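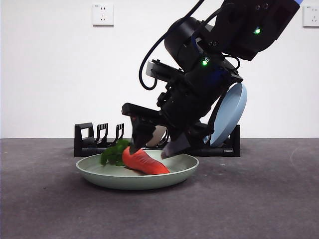 Section 4. Setting Up the Table Area

4.1 Before you start

This section covers the plates, the drying rack and the play food of the Tastora set. The sink unit is covered in Section 3. Cleaning is covered briefly at 4.6 and in full in Section 7.

Choose a flat, level table that does not rock when leaned on. A height that lets a seated child rest both forearms on the surface is suitable. Clear the table and wipe it with a dry cloth.

You will need:
the drying rack
the round plates
the play food bag
the storage tray
a soft cloth

No tools are required for this section.

CAUTION: Remove all plastic bags, ties and silica sachets before a child is allowed near the set. Put them straight into the household rubbish.

4.2 Placing the drying rack

1. Hold the rack by its base and lift it out of the carton. Do not lift it by the dividers.

2. Set the rack lengthwise along the back of the table, parallel to the back edge. Leave a hand's width between the rack and the edge.

3. Press down lightly on each corner. If the rack rocks, turn it end for end and try again. If it still rocks, check the table.

4. Check that the slotted dividers stand upright. A divider that leans can be eased back by hand while the rack is at room temperature. Do not heat it.

Note: The rack can be used with the dividers at either the left or the right. Left-handed children may prefer them on the right. The choice makes no difference to the remaining steps.

4.3 Placing the plates

1. Wipe each plate on both sides.

2. Stand the spare plates upright in the rack. A slight tilt is normal. A plate that slides when the table is bumped should be moved to another position.

3. Lay one plate flat in front of the rack, rim upward. It is the serving plate for the activities in Section 5. Any colour may be used, although the activity cards refer to the green one.

4. Leave clear space on both sides of the serving plate.

Plates should be stood in the rack one to a slot. Two plates forced into one slot will spread it, and a spread slot will not hold a single plate afterwards.

CAUTION: The plates are for play food only. Do not serve real food on them and do not put them in a microwave or oven.

4.4 Checking the play food

Play food is packed loose and may be pressed out of shape in transit, the leafy pieces in particular. Check each piece before first use and again at the start of every month of regular use.

1. Empty the bag onto a plain, soft surface. A folded blanket or a felt sheet is suitable.

2. Separate the pieces that have leaves or stalks from those that do not. 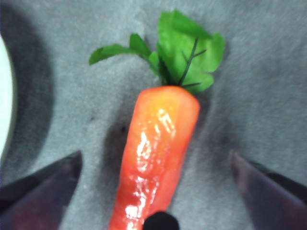

3. Leafy pieces are checked at the crown, the point where the leaves meet the body. Hold the body in one hand and pull the leaves gently with the other. There should be no movement. On the carrot, check each part of the top separately: the broad cluster of leaves and the smaller sprig on its thin stalk are easily mistaken for one piece when they are pushed together. Fine ridges and bumps along the orange body are moulded in and are not a fault.

4. Straighten bent leaves with the fingers. Leaves that have been flattened in the bag may take a day or so to recover.

5. Run a thumb over the surface of every piece. Look for splits, sharp edges and sticky patches.

6. Return sound pieces to the tray. Put doubtful pieces aside and see 4.7.

WARNING: Loose leaves and stalks are small parts. If any leaf comes away, take the whole piece out of use at once and keep both parts away from children under three years.

4.5 Loading the serving plate

1. Place one piece of play food in the plate. Long pieces such as the carrot sit best on a diagonal, with the tip inside the rim. Leaves may extend over the rim.

2. Do not stack pieces during the first activities. Stacking is introduced in Activity 8.

3. Check that the piece can be picked up without moving the plate. If the plate slides, place a damp cloth under it.

Note: The plate is shallow. Round pieces may roll out if the plate is carried — have the child slide it across the table until carrying has been practised.

4.6 Clearing away

1. Return the play food to the storage tray, leafy pieces last and on top.

2. Wipe the serving plate and stand it in the rack.

3. Wipe the rack with a cloth dampened in warm water. Mild dish soap may be used. Do not use bleach, solvents or abrasive pads.

4. Let everything dry before closing the carton. Water tends to collect at the crown of the leafy pieces, so stand these with the leaves downward.

Store the set indoors and out of direct sun. Strong sunlight fades the orange and red pieces first.

4.7 Common faults

Plate falls forward out of the rack: The plate is not fully seated. Lift it out and lower it straight down into the slot.

Leaves will not stay up: Warm the leaves between the hands for a minute, then reshape. Do not use a hair dryer.

Surface feels sticky: Wash in warm soapy water, rinse and dry. If the stickiness returns, replace the piece.

Leaf or stalk loose: Do not glue. Order a replacement from Clullside Spare Parts, quoting the set name and the name of the piece.

Continue to Section 5, First Activities.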